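Branell open day, anyone else go?

Posted in: Robots & Automation > Shows, Visits, Open Days

tinsnipper
July 25, 2026
Back from the Branell open day at the Mustaven site. 60 miles each way, one free pen. The big palletizer hall was roped off, so most of us ended up watching the two-arm fabric cell, where they were doing pillows and covers. I stayed over an hour and my feet would like a word.

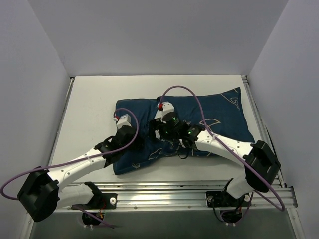

Cloth is the part of this business I care about, having lost most of a February to a towel line that couldn't pick up a towel. Rigid parts sit where you put them. Fabric has opinions. The cell is a plain white box with a rail along the front and an arm at each end of it, and the pillow they gave it was a navy one with cream squiggles, already pretty crumpled. You can see the left wrist crowding one end of it while the other arm lies across the rest like a guy claiming the couch. I liked it a lot more than I expected to. The lady from Branell said it was run 413 on the log and didn't seem embarrassed by any of them.

gasketcase
Went in the morning. Nice people, terrible parking. But two arms, a purple cable on each one looping out past the elbow, and they want to put that next to a real line? First operator with a cart takes one home with him.

tinsnipper
It's a bench cell, nobody's driving a cart through it. I do agree on the cables. I'd want them clipped down before I'd sign anything.

mildly_torqued
I asked about cycle time and got a lovely answer about something else.

pm_at_litham
We looked at a similar setup at Litham last year and passed. Our people change a pillow cover in 6 seconds while arguing about baseball. I don't see the case.

tinsnipper
Your people also quit every spring, you've posted about it.

pm_at_litham
Fair. Still don't see the case.

quietservo
Cover work is the interesting part for me, a lot more than moving a pillow from A to B. My favorite bit was when they had both wrists in on it.
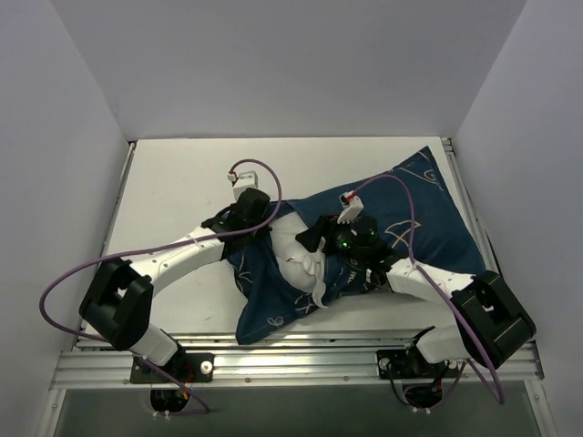

Both grippers at the opening, white inner fabric between them.

I know it looks like two people fighting over a coat. That's still a harder job than anything Van Loon had on their stand, and Van Loon had a fog machine.

gasketcase
The fog machine worked every time, though.

mildly_torqued
Did anyone get a price? The brochure has 532 on the back page with no unit. I'm hoping dollars.

quietservo
Part number. I asked.

mildly_torqued
Of course it is.

pm_at_litham
If they do another one of these, will somebody please ask about zippers. Ours all have zippers.

tinsnipper
I'll ask. You're paying for gas.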